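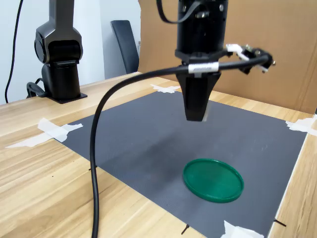 Saturday, bench day. Finally got to the surface trials I have been wanting to do since the Fonthorpe samples came in, and I am so pleased with how far we got! The question was what to put down on the long table for sorting and folding work, so that small things stay where you set them and still slide when you want them to. We settled on the dark gray mat, laid straight on the light wood, and the contrast between the two is lovely to work with. Pale thread, paper scraps, buttons, all of it shows up on the gray right away. On the bare wood I was losing the cream buttons all morning.

Setup notes so Orysia can repeat it on her own. Wipe the table with the plain cloth, leave it five minutes, roll the mat out from the wall end toward you and smooth with the flat of your hand. I tried it the other way first and got a ripple down the middle that would not go. Vasylyna says a ripple comes out overnight under books. Have not tested that.

Mats tried:
Fonthorpe gray – good grip, no shine, corners lie flat after the first hour. Winner for now.
Grundberg felt – beautiful to touch, but lint everywhere. The cotton squares came up fuzzy. Might be great for the glass beads, keep it.
Didenko rubber – smells. Grips too well, you have to lift a folded cloth to move it and the fold opens up. Back in the bag.

Button sort, 80 mixed buttons into dishes by size. Did it on all three and the gray was easily the nicest. The small ones do not roll off when you nudge the pile, and you can sweep a whole group across with the side of your hand. On the felt they sink a little and you end up pinching each one. Éabha did the same sort after lunch without hearing my opinion and picked the gray too, which made my day.

Folding next. Tea towels, napkins, then the thin scarves that gave us such trouble in April. Towels were easy on everything. Napkins need a crisp first crease and the gray gives just enough under your thumb for that. The scarves are still the hard ones, but I got 3 in a row with square corners! Trick is to hold the far edge down with a fingertip and let the cloth drag a little as you bring the near edge over. Works only if the mat is clean – one crumb and you get a bump right along the fold.

Light: the white wall helps a lot, it throws a soft light back over the far end of the table. Tsz-kin wants to hang the color charts there. I would much prefer to leave it plain and put the charts on the cupboard door. To discuss.

Cutting: used the 800 mm strip off the end of the roll to test blades. Craft knife leaves a clean edge if you go slow, scissors chew it. Lesia has the good steel ruler, need it back before I trim the second piece.

To do
Ask Clarnar if they do the same gray in a wider roll
Wash test on the offcut, warm water and dish soap
More dishes for the buttons, shallow ones
Try the beads on the Grundberg felt
Scarves again, with the window blind down this time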